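Filed under: Student Work / Health Policy and Administration

Who Speaks for the Clinics? Representation of Small Outpatient Providers in the Lonance District

Final project report, undergraduate seminar in health services administration
Submitted Feb 16, 2022 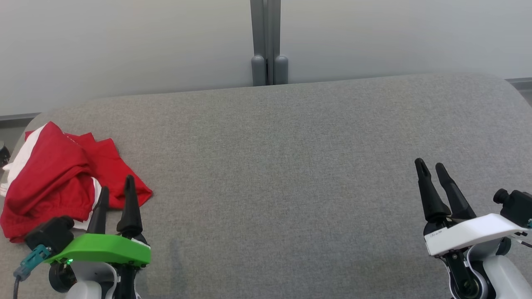 What does a membership body for health care providers do?

It collects the views of the organizations that belong to it, presents those views to the public agencies that fund and regulate care, and passes information back to its members. Most such bodies also offer training and model policies, and a few negotiate group purchasing terms.

Background

The Lonance District is served by one general hospital, at Perrin, and by a large number of small outpatient clinics. Until the reorganization of the district health office, the clinics dealt with that office one at a time. Each clinic held its own service agreement and sent its own reports. When the reorganization took effect, the district office announced that it would consult on future changes through a single provider body, the Fotness Association of Care Providers, referred to in this report as the Fotness Association.

The Fotness Association had been founded by hospital departments and long-term care homes. Clinics were admitted to membership later, under a separate class with its own dues and voting rules. The project group set out to learn whether the clinics consider themselves represented by the association, and whether its governing documents give them a reasonable means of being heard.

Research Questions

The group worked from two questions. The first was whether outpatient clinics take part in the association's consultations at a rate comparable to that of other members. The second was what the clinics themselves identify as the main obstacles to taking part.

Method

A written survey was sent in July to all 113 outpatient clinics listed in the district directory. Of these, 100 returned the form. One form was blank after the first page and was set aside, which left 99 for analysis. The survey asked for the size of the clinic, its membership status, the consultations it had answered, and its reasons for not answering others. A space for written comments was provided at the end.

The group also held interviews with eight clinic managers, chosen to include both Perrin and the rural townships. Interviews followed a common outline and were summarized in writing. Managers were told that neither they nor their clinics would be named. The bylaws of the association, its published minutes, and the consultation notices of the district office were read alongside the survey results.

Findings

Participation in consultations was low among the smallest clinics. Clinics with a full-time manager answered more often than those in which a physician or nurse handled administrative matters in addition to seeing patients. The difference held in Perrin as well as in the townships, and distance from the association's offices did not appear to matter much.

The obstacle named most often was time. Consultation notices are issued by the district office to the association, which then prepares a summary and forwards both documents to its members. Several managers stated that by the time the papers reached them, the closing date was too near for a useful reply. One manager had stopped opening the notices altogether and relied on a neighboring clinic to mention anything important.

The second obstacle concerned the voting rules. Under the bylaws, clinics elect their members of the board as a single class, while hospital departments and care homes vote separately. A clinic seat may remain vacant until the next annual meeting if its holder resigns. The minutes show that such vacancies have occurred, and that the board continued to adopt consultation responses while the seats were empty. The bylaws permit this.

Opinions on the value of membership were mixed. Managers spoke well of the training offered by the association, in particular the course on records retention. A number of written comments praised the telephone advice line. Satisfaction with these services did not carry over to views on representation, and some respondents who rated the services highly also wrote that they did not know who held the clinic seats.

The group had expected dues to be a frequent complaint. They were mentioned in few of the comments. The managers interviewed regarded the dues as moderate, although two asked why the amount is fixed by number of examination rooms when other member classes pay according to staff.

Comparison With Drorura

The neighboring district of Drorura has a separate association for outpatient clinics. It is smaller, has no training program, and is run from a shared office. Its consultation responses are short, but they are written by clinic staff and are sent directly to the district authority. The group reviewed the published responses and found that they dealt more often with appointment scheduling, interpreter services, and laboratory turnaround than those of the Fotness Association did. A separate body of this kind would carry costs that the Lonance clinics may not wish to bear, and the group did not have access to the Drorura accounts.

Limitations

The survey recorded the opinion of one person in each clinic, usually the manager. Patients and clinical staff were not surveyed. The group requested an interview with the board of the association and received a written statement in place of a meeting. The statement described current policy and did not address the vacancies.

Recommendations

The group recommends that the district office send its consultation notices to clinics on the same day that it sends them to the association. It further recommends that the association amend its bylaws so that a vacant clinic seat is filled by special election, and that the names of clinic board members be printed in each member bulletin. The question of a separate clinic association should be put to the clinics themselves after these changes have been in place for one full consultation cycle.

Copies of the survey form and the interview outline are held by the department office and may be requested there.

Related reports
Discharge Planning Between Perrin Hospital and Township Clinics
Board Composition in Regional Care Associations
Interpreter Services in Drorura: A Review of Policy
How District Health Budgets Are Set
Records Retention in Small Practices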